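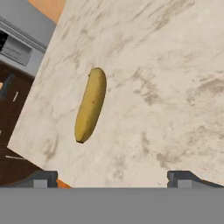

The wrist view in Harju's simulated kitchen, with the fingers open and the banana still on the marble.

Print this page | E-mail to a friend

Last updated: Mon 9 July

I'd half expected Orvokki Rissanen to meet me in overalls. She looks after the robot at Skimusby, after all! But the kitchen she tends lives on a computer, and she had her slippers on.

"People think there's nothing to maintain," she told me, clearing a chair. "No grease, no worn belts. Then they move one sink and the arm can't reach the bottom of it."

She took over Harju in November from Florin Buzatu, who left her 74 notes on the set-up (she's kept them all, and rewritten most). The job is fruit into a colander, and the colander sits in the sink, so nearly every move ends with the gripper pointing down into a deep box.

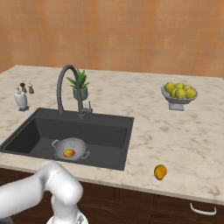
One mango in the colander, another out on the worktop.

I asked what she does first thing. "Home the joints, open the gripper, look through every camera. If the wrist camera has been nudged in the settings, you'll see it in the fingers. I want one either side, and the gap where I left it."

And then? "Then I drop the fruit." She means it, too. Each piece gets let go a little above the marble to see whether it settles or jitters. Bananas are the worst, apparently, and she once spent 35 runs on one that kept creeping off by itself.
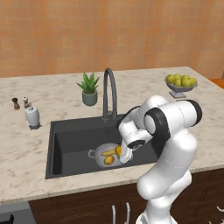 The elbow is her other worry. Florin had the arm's base set too close to the worktop, so it folded up tight whenever it went over the sink, and she's since moved it back by 60 millimetres. "I felt like I was rearranging somebody else's house," she said, laughing. "But it stopped stalling at the wrist."

Her big check comes at the end of the week, 300 resets in a row, left going while she has lunch. She reads the log afterwards with a pencil, on paper, and marks any run where two bodies started out overlapping.
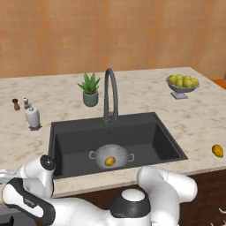
I wondered if she ever just left a good set-up alone. "Oh, I try," she said. "Tuulikki wants the colander further back next, though, so that's my Thursday gone."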